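Demcombe Shared Workshop
Progress report to the Rakden Small Projects Fund
Project: household fetch arm, second reporting period

Summary

The grant paid for parts and bench time to build a robot arm that can pick up small household items and bring them to a person who has trouble reaching. In this period we finished the base, mounted the arm, wired the gripper and set up a simulated room for testing. The arm moves under its own controller on the bench. It does not yet pick things up reliably, and the work on grasping has taken longer than we planned. Spending is within budget. We are asking for one change to the schedule, explained near the end.

Work done on the hardware

The base was rebuilt in April. The first version used a plywood box on four casters and it rocked whenever the arm reached out to the side. The new one is wider and carries the battery low down, under the arm mount. It no longer rocks with the arm at full reach and a full water bottle in the gripper, which was the test we set in the proposal.

The shoulder joint was taken apart twice. The first time was to replace a bearing that had been pressed in crooked. The second was to reroute the power cable, which was rubbing on the inside of the housing. Both jobs meant removing the covers, and the covers have now been changed to ones held on with screws so the next repair goes faster. The elbow and wrist have given no trouble.

The gripper is a two-finger type bought as a kit from Grasso. We changed the finger pads to a softer rubber. The pads that came with it let go of smooth plastic, and most of what people want fetched is smooth plastic.

Simulation

We had planned to do most of the testing in the workshop itself. The lounge end is used for classes in the evenings and clearing space for the arm each time was costing us an hour a session. In this period we moved the early testing to a simulated room on the workshop computer. The room has a sofa, a long counter, a desk with ordinary things on it such as a keyboard and mouse, and a door at the far end. Test objects sit on the counter and the desk, so the arm has to deal with surfaces in different parts of the room.

The controller software is the same one that runs on the real arm. Only the motor driver is swapped out. A fault found in the simulated room is usually a fault in our code and can be fixed there, with no wear on the joints. 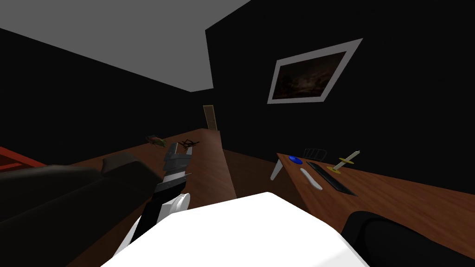
Members who tried the simulator during open evening had comments of their own, and one of them asked why the desk needs so many things on it when the proposal only talks about fetching one item at a time. A desk at home always has other stuff on it, was the answer, and the same member then said the clutter should be moved between runs or the software would just learn one desk. We agreed. Object positions are now shuffled at the start of each run.

To date we have logged 1729 simulated reaches. The first batch was used only to tune the approach path and is not counted in the results below.

Results so far

In the last batch of 1000 reaches, the gripper arrived at the target and closed on it 345 times. Our target for this stage was half. The failures fall into two main groups.

The larger group is thin or spindly objects. The fingers close on a part that sticks out and the object tips over or swings out of the grip. Boxes and bottles do much better.

The other group is bad approach angles. The planner sometimes brings the gripper in tilted when a level approach was available, and one finger touches the tabletop before the other has reached the object. On the real arm this would trip the force limit and stop the motion, so it is safe, but the item does not get fetched. A fix is written and is being tested now.

We have made 2 short trials with the real arm, both on the bench with the base clamped. These were checks on wiring and speed limits. No grasping was attempted.

Safety

The stop button is fitted and cuts power to all joints. The arm sags slowly when power is cut, and we want a brake on the shoulder before anyone outside the build group stands near it. The brake is ordered.

Spending

Parts came in slightly under the estimate, mostly on account of the secondhand battery charger. Bench fees were over, due to the shoulder repairs. The two nearly cancel out. The money set aside for the shoulder brake has been committed but not yet paid. Receipts are attached separately in the usual format.

Change requested

The proposal has the arm going to the day center at Ukville for a home-style trial at the end of the next period. We would like to move that back by one period and use the time to bring the grasp rate up and fit the brake. No extra money is requested. The day center has been told and can take the later slot.

Next steps

Finish testing the approach angle fix and rerun the full batch with shuffled objects. Add more thin items to the test set. Fit the brake and repeat the reach test with the base unclamped. Begin real grasping on the bench with bottles and boxes only, at reduced speed. Write the operating sheet for the Ukville staff and send a draft to the fund with the next report.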